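How to Air and Freshen a Mattress (and Sort Out the Clothes That Live on It)

September 18, 2020

If your house is anything like ours, the bed is where everything lands. Jumpers, dressing gowns, the towel that was only going to be there for a minute, and underneath it all a mattress that hasn't seen daylight since you last changed the sheets in a hurry. I used to do mine once a year, grudgingly, usually in July when it was too hot to sleep and I was cross about it anyway. Now I do it every couple of months and I've grown rather fond of the job. It makes the whole room feel better, and most of it is just waiting (with a cup of tea, if you're sensible).

What you'll need

A vacuum cleaner with an upholstery nozzle
A box of plain bicarbonate of soda
A fine sieve
A soft clothes brush
Two clean cloths
A bowl of cool water with a drop of washing-up liquid
A laundry basket or a big bag

Step 1: Strip the bed

Do this in the morning if your bedroom gets the morning sun, or after lunch if it's on the other side of the house. Take off the duvet, pillows, sheets and mattress protector, and put anything washable straight on to wash. Check the care label on the protector before you choose a programme. I once put ours on far too hot, a lovely one from Florkura that I'd saved up for, and it came out fit for a cot.

Open the curtains as wide as they go and open a window too, even if it's chilly.

Step 2: Deal with the clothes

Now for the heap. I sort mine into three lots: to wash, to brush and wear again, and to put away. Be quick about it and don't start trying things on, or you'll still be there at teatime.

Soft dark things such as fleeces and velvety tops need a little more care than the rest. They pick up every bit of fluff going, and a pale mattress has plenty to give them. Lift them off in one go instead of dragging them across, give them a good shake out of the window, and lay them flat somewhere else to brush.
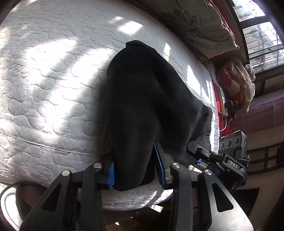
Brush with the nap first, in long light strokes from the shoulder down, and then very gently against it to lift whatever has settled in. Finish with the nap again so it all lies the same way. If there are creases, hang the thing in the bathroom while somebody has a shower and they'll mostly drop out by themselves. Please don't iron velvet from the front. My neighbour Desmond Ferreira did that to his smoking jacket, a marvellous old thing, and there is a shiny triangle on the lapel to this day.

Fold fleece loosely and keep it away from wool if you can. Velvet is happier on a hanger.

Step 3: Vacuum the mattress

Fit the upholstery nozzle and turn the suction down a notch. Work from the head to the foot in overlapping strips, then go along the seams and round the edges, where the crumbs and dust like to gather. Quilted covers hold dust in the stitching, so go over those parts twice, once in each direction. Do the sides as well!

Step 4: Spot clean

Dip a corner of cloth in the soapy water, wring it out hard, and dab at any marks from the outside towards the middle. Follow with the second cloth, dampened with plain water. You want as little wet as you can manage, particularly on memory foam, which takes an age to dry. Let it dry before you go any further or the bicarb will turn to paste.

Step 5: Bicarbonate and patience

Sieve a thin, even layer over the top. I leave mine for 2 hours with the window open. When the time's up, vacuum it all away slowly, and empty the machine afterwards because the fine powder does clog the filter.

Step 6: Air it, turn it, make it up again

If you can manage it, prop the mattress up on its side for a while so the air gets underneath. Get someone to help with a double. Then turn it head to foot, and flip it over as well if yours is the two-sided sort (a good many modern ones aren't, so look at the label first).

Vacuum the slats or the base while you've got the chance, and have a look underneath. Last time I found a sock, a library card and 19 hair grips.

Make the bed with everything fresh and put your folded clothes away before supper.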